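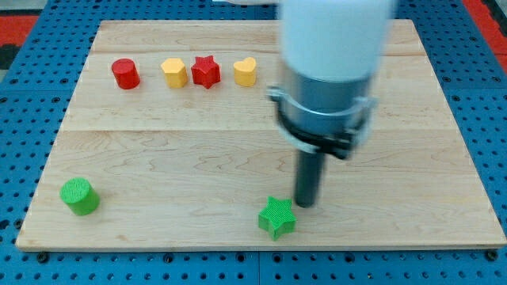

## Denurham Song Contest Archive

Results, running orders and lyric sheets from the Denurham calypso and folk song contest, typed up from the printed programs. The archive covers 14 seasons and 70 finalists. Semifinal rounds are included only where a program survives.

### Files

- `results.csv` – one row per finalist per season: stage name, song title, placing, score if published
- `running_order.csv` – the order in which acts went on, with the start time where it was printed
- `lyrics/` – 43 plain text files, named by season and song title
- `venues.csv` – the hall or field used for each round

### Notes on the data

Stage names are kept as printed, so the same singer can appear under more than one spelling. Use `singer_id` to join them. Rey and Rey & Company share an ID; the band confirmed this to Helju Zariņš.

Scores from the first 2 seasons were out of a different total and have not been rescaled. Ties are given the same placing, and the next placing is skipped.

Rounds sponsored by Brillex had a separate audience prize. It is stored in `audience_prize` and has no effect on `placing`.

A blank cell means the program didn't say. A zero means a score of zero was printed.

### Known problems

- Two pages are missing from the season 6 program. The running order stops after the interval.
- Accents were dropped by the old typesetting in several song titles. We fixed the ones we were sure of.
- The Bruvum venue changed its name partway through. Both names are in `venues.csv`.

### Use

The tables are free to reuse with credit. Lyrics belong to their writers – ask before reprinting them. Corrections go to Pieter Xaba, preferably with a scan of the page. The next update is planned for February.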